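Stripping old Dell towers for parts - what order do you go in?

dmottram
Posted 9 May 2025
Got a stack of these from an office clearout, black Dell towers, all the same model. Want to pull CPU, RAM, drives, PSU and bin the rest. First one took me forever becuase I kept going back for things I'd left in. What order do you all go in?

ruthl_parts
Drives first. Always. Then RAM, then cables, then PSU. CPU last, board still screwed down so it doesnt slide around on you.

bakwood_keith
Disagree. CPU out early, before you start yanking cables. I dropped a PSU connector into an open socket once, bent pins, board was scrap. If you must pull it first put the plastic cover on.

ruthl_parts
Keith you just argued for my side. Chip stays in, nothing gets bent.

bakwood_keith
Only if the board is worth keeping. His isn't. Chip is the money, get it safe in a tray.

dmottram
Boards might be worth keeping? Someone on Resotell was asking for them, no idea what they pay. Case on its side, side panel off, that much I had worked out.
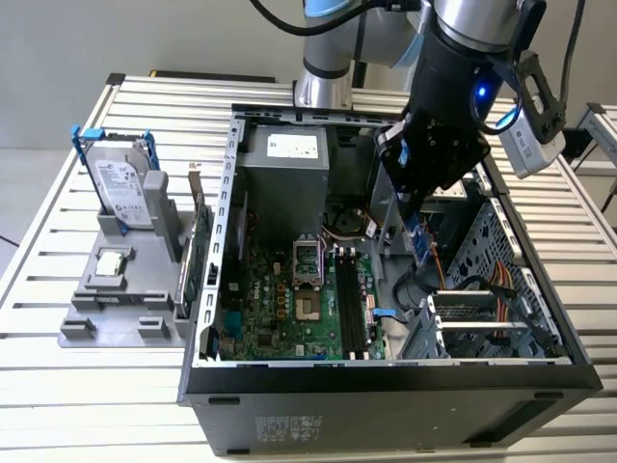 Cables are where my time goes. The CPU is the easy bit, lever up, chip out, done. But look at the wiring, one bunch looping over the board under the power supply and another lot curling through by the drive cage, red and yellow and orange. Do you unplug every connector or just snip? And does the cage come out on these or do I leave it for scrap

evie_s
Do NOT snip. A PSU with chopped leads is worth nothing. Unplug the lot, tie it in a bundle, 8 minutes a tower once you have the hang of it.

ruthl_parts
Close the bracket on that socket. Dust, fingers, stray screws. If you're selling boards thats the first thing a buyer looks at.

bakwood_keith
ok on that we agree. Cover on it too

moakley
Leave the cage unless you're splitting steel. Not worth the screws. I did 100 towers in February and stopped bothering after 9.

evie_s
Depends on your yard. Mine pays better for clean steel - worth asking.

moakley
Mine doesn't care. Everything goes in one bin.

dmottram
Thanks all. Drives, RAM, cables unplugged not cut, PSU, CPU and then bracket shut. Keith I'll try one your way and time it. Anyone got spare socket covers, will pay postage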